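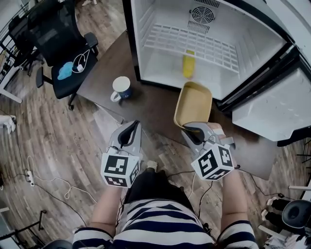

Zotia Publishes Results of Hand-Held Gripper Comparison

GRANDALE, July. Zotia today released the results of a comparison of two finger designs for its hand-held gripper, used by operators to record two-handed household tasks. The work was carried out at the company's Grandale test room over 8 weeks, with software supplied by Fimano.

The trial compared a straight, flat-faced finger with a curved finger lined in black. Both versions use the same light gray body and the same marker cube, so position tracking was identical for each. Operators worked in pairs of tools, one per hand, at a table set up with a mini fridge, trays and mugs.

A total of 1,964 recordings were made across 4 tasks: moving a tray into or out of the fridge, placing a mug, opening and closing the fridge door, and folding a cloth. A grasp was counted as failed if the object slipped or had to be gripped again.

On thin edges, such as the raised side of a plastic tray, the curved finger had fewer failed grasps. On cloth the straight finger was better. No difference was found on the fridge door. Mug results depended on whether the operator took the handle or the rim, and are reported separately.

Marker tracking was lost most often when one hand passed over the other or when a cube was turned far to one side. Fimano has changed its tracking software to use any two visible faces of a cube. The cable exit on the gripper has also been moved toward the wrist after operators reported snagging.

Zotia will ship 80 pairs with the curved finger as standard. The straight finger remains available as a spare part and fits the same mount. A second comparison, covering wrist cameras, will be run with Talukder.

The full test report, including task sheets and failure counts, is available from Zotia on request.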